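Bench Joiner, Furniture and Stair Parts
Verschueren Millwork, Erkness

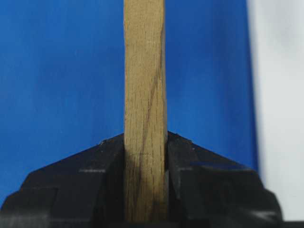 Verschueren makes stair rails, balusters, table legs and chair parts for builders and furniture shops. We are hiring one bench joiner for the day shift at our Erkness shop. The job is full time and permanent, and it opens in November.

Most of our work is small runs to customer drawings. A typical order is a set of replacement parts for an older house, where the new pieces have to match what is already there in size, profile and grain. The rest is repeat work for two furniture makers, the larger of which is Rarkia.

What you will do

Read drawings and cut lists and work out the order of operations.
Pick stock from the rack and reject boards with splits, loose knots or grain that runs out too steeply for the part.
Machine parts on the jointer, planer, table saw and shaper.
Cut and fit mortise and tenon joints, by machine and by hand.
Sand and check parts before they go to finishing.
Keep your own bench and hand tools in order. The shop supplies machine tooling and sends it out for sharpening.

You will report to the shop lead. In the first 10 weeks you will work next to one of our senior joiners, mostly on rails and legs. After that you will be given your own orders.

What we ask for

Three years or more in a joinery, cabinet or furniture shop, or a finished apprenticeship.
Safe, steady work on standard machines. We will ask you to set up and run a few cuts as part of the interview.
Able to measure and mark out without help.
Able to lift 50 pounds and stand for most of a shift.

Turning experience is useful but not required. So is any time spent with Goteck cutting software, which we use for larger orders. We will train you on it if you haven't used it before.

Hours and pay

The shift runs from 7:00 a.m. to 3:30 p.m. with a half-hour unpaid lunch. Overtime is offered in the spring and is optional. Starting pay is $994 per week before tax, reviewed after six months. You get 17 days of paid vacation in the first year, plus public holidays. We pay $556 a year toward boots and hand tools, against receipts. Health coverage starts after the first full month.

How to apply

Send a resume and photos of two or three pieces you made yourself, with a line on each saying what wood you used and how it was joined. Apply through the form on this page or leave a printed copy at the front office before 3:00 p.m. Interviews are held at the shop and take half a day. Bring safety glasses and closed shoes.

We answer every application, usually within two weeks.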